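Borrowing > Pretend Play > Kitchen Set > Questions and Answers

Kitchen Set: Questions and Answers

The kitchen set is one of the most requested items at the Pisham lending room. These are the questions we get at the desk and by email. If yours is missing, write to Dong-geon Lim, who looks after pretend play.

What comes with the kitchen set?

The full set has 93 pieces, packed in two crates. It covers dishes, cookware, utensils, bottles and play food. The packing list is taped inside the lid of the first crate and is the only list we check against. The table is not included. It stays at Pisham.

Can I borrow part of it?

Yes. You can take the food crate or the cookware crate without the other. Most families with one child find the cookware crate plus a handful of food is plenty. Tell us when you reserve and we will make up a mixed crate for you.

What age is it for?

Children 3 and up. Younger brothers and sisters can join in if an adult is at the table, but please leave the small food out. The strawberries and the single orange pieces are the ones to put away first.

How long can I keep it?

Three weeks, with one renewal if no one is waiting. Renewals can be done by phone until 5 p.m. on the due date.

How do I clean the pieces with holes in them?

Warm water, a little dish soap and a soft bottle brush. Work the brush from both sides, then hold the piece up to a window to check that the holes are clear. Play dough is what usually gets stuck. Let it dry out fully first and it will push through with a toothpick. Do not use anything metal.

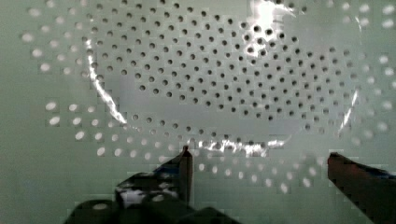 Can the dishes go in the dishwasher?

We ask that you wash everything by hand. The clear and tinted pieces turn cloudy after a few hot cycles and the thinner rims can warp. Lukewarm water is hot enough. Dry with a cloth and leave the pieces out overnight before they go back in the crate.

What about the pieces with printed labels?

Wipe them, don't soak them. The ketchup bottle has a paper-type label that we have replaced more than once, and soaking is what lifts it. The same goes for anything with a sticker on it. If a label is already peeling when you get the set, mention it on the return slip and we will fix it here.

Is the set safe to use with real food?

Please don't. Some pieces were bought secondhand and we do not know what they were rated for. Rice, pasta, flour and water play are all out too. If your child wants to mix and pour, ask for the sand and water crate, which is made for it.

How should I lay it out at home?

Any low table with a wipeable top will do. A light-colored top makes the small food easier to spot at cleanup time. Start with less than you think you need. A plate, one bottle, a couple of pieces of fruit and one or two bowls will keep most three-year-olds going for a good while.

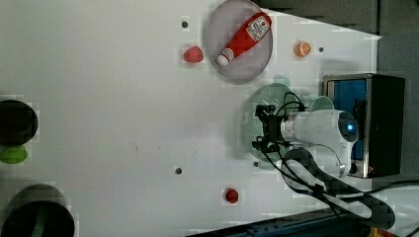 Leave some bare table between things. Children need somewhere to set down what they are carrying, and a crowded table gets swept onto the floor within minutes. Put bowls toward the edges and anything that rolls on a plate or inside a bowl. Once the first game has run its course, bring out two or three more pieces and take a couple away.

If you have more than one child playing, give each one a plate before you start. It settles most arguments.

Does the layout matter for group sessions?

A little. Man-sik Ahn ran the sessions at our Helirton branch for a long time, and his layout is the one we still use. Cookware goes on one side near the stove, food and plates go at the other end, and whatever needs sharing goes in the middle. At our tables that is normally the colander, as it has a handle at each end and two children can hold it at once. The green spatula gets handed from child to child and is the piece most often found under the table.

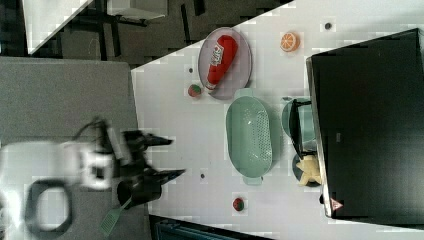 Lost, broken and extra pieces

What happens if I lose something?

Tell us when you return the set. There is no charge for the first small food piece. After that we ask for the replacement cost, which for most items is less than a cup of coffee. Please don't buy a replacement yourself. Sizes vary a lot between makers, and a plate that doesn't stack is no use to us.

What if something cracks?

Stop using it and put it in the paper envelope at the top of the crate. Don't glue it. Cracked dishes are taken out of the set and the packing list is changed by hand, so if you see a line crossed out, that is why.

There is a piece in the crate that isn't on the list. Is it mine?

It probably came from another household. The star-shaped food piece turned up that way. It might be a cookie or it might be ginger, and we have had it called both. It was never claimed, so it went on the list as "star." Leave any stray pieces in the crate and note them on the slip.

Do you take donations of play food?

We do, through the Rellent drop-off, in August and again after the winter break. Hard plastic in good shape is best. We can't take felt food, anything with batteries, or anything with magnets. Wash it before you bring it.

Packing up

How do I get it all back in the crate?

Large pieces first. The bowls nest, the plates stack flat beside them, and the pot sits on top with its handle pointing to the middle. Small food goes inside the colander, and the colander goes in last with a cloth over it. The ketchup bottle fits down the side. If the lid won't close, it is nearly always the pot handle. 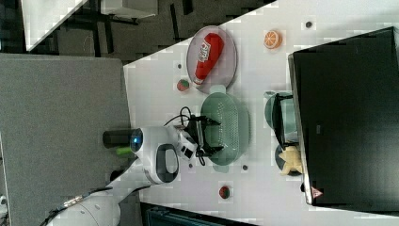
The colander in the center of the table, with the pot and a dark teal piece by the stove.

Does the stove come home with us?

The stove is heavy and is lent separately, to groups only. It comes with its own sheet. Please leave the warning label on it where it is.

How heavy are the crates?

The cookware crate is the heavier of the two, but one adult can manage it. Bring a cart if you are taking the bus.

How long is the wait?

It depends on the season. The catalog at Pisham runs to more than 900 items and the kitchen set is near the top of the request list all year. Expect a short wait in summer and a longer one once it gets cold. The Yook branch has a smaller set that is often on the shelf, so ask us to check there.

Can I reserve for a birthday?

Up to two months ahead. Put the date in the notes box and collect it the day before, after 2 p.m.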